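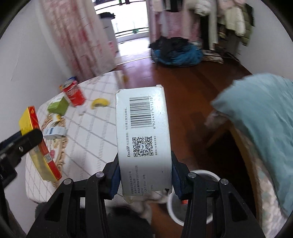 Tuesday, October 4, 2022

Quick one, been meaning to write up the gripper width thing before I forget how it works.

So. The tidy-up policy (table to trash can, one item at a time) kept letting go early. Not every run. Enough to be annoying. Boxes mostly, the soft stuff was fine. Spent two days blaming the network, retrained with more data, same behavior, slightly more confident about it.

Then Ademir Damasceno looked at my plots and asked why the width signal had stairs in it. Stairs! I'd been looking at those stairs since June and figured it was just what the signal looked like.

What was going on: Witumier (our logger) writes camera frames at 30 Hz. Finger width comes out of a separate process and I was matching it to the frames by "last value recieved". When that process fell behind, the same width got stamped on a bunch of frames in a row and then jumped. So the training data said fingers closed, closed, closed, wide open. Policy learned that opening is something that just happens to you on the way to the can.

Fix part one: interpolate. Keep the raw timestamps, do the matching offline, linear between neighbors, throw out any gap longer than 9 frames. Should of been like that from day one. It's 20 lines in the Idus converter, most of them comments.

Fix part two is uglier. Even with clean widths the release point was mushy, the model wanted to average over all the places people let go. Over the rim, short of the rim, way down in the bag. So now release is its own output, a yes/no next to the width, and the controller needs to see yes on 2 predictions in a row before it does anything. Hysteresis, basically. Old trick, cheap.

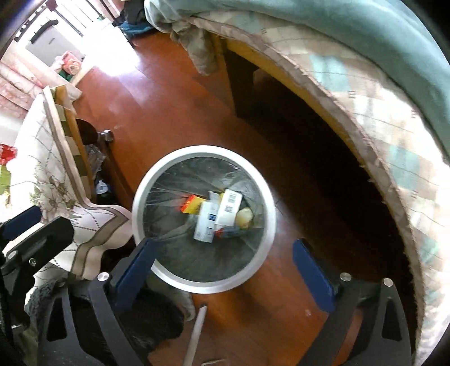 The other thing I changed is what the policy gets to see at release time. Before, it was the current frame and nothing else, and when you're over the can with both fingers open you can't tell if you already dropped the thing or never had it. Gave it a short history of widths too. That's just a few numbers, costs nothing at inference, and the planner stopped going back to the can for no reason.

Still broken:

- two hands. If both want the can at the same time they both wait. Forever. Need a tie break
- floor glare throws off the rim detector, exposure lock helps a bit
- the replay viewer still draws width in the wrong units, ignore the axis

Emiliano Leiva wants the converter merged before he touches the planner again so that's tomorrow. If you pulled the Idus branch last week, pull again and rebuild your cache, the old cache files have the stairs baked in and it won't warn you. I'll add a version check. Probably.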